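4.2 Fingertip comparison on thin elastic bands

Vendors like to show grippers lifting mugs. We gave both finger sets, the Gillska and the Wonari, rubber bands and an orange basket.

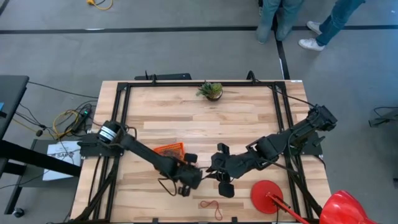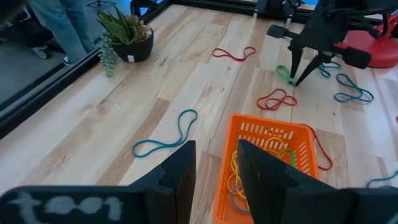
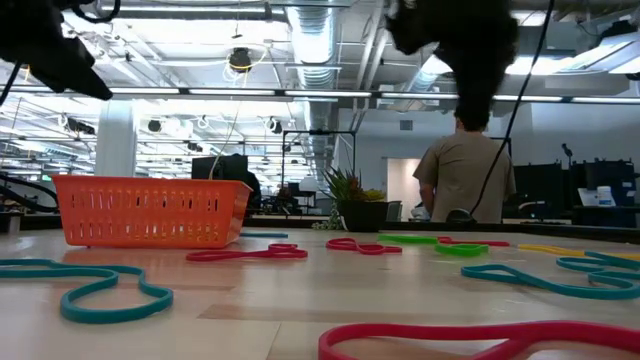

Figure 5. Bimanual setup at the wooden table: overview, left wrist view, fixed view.

4.3 Results

The Wonari set scored 79 percent. We doubt this means much, as one operator ran every trial.

Comments

Rezaul Khondokar: Which controller gains? I can't reproduce 79.

Nii Addo: Same here. Five tries, no luck.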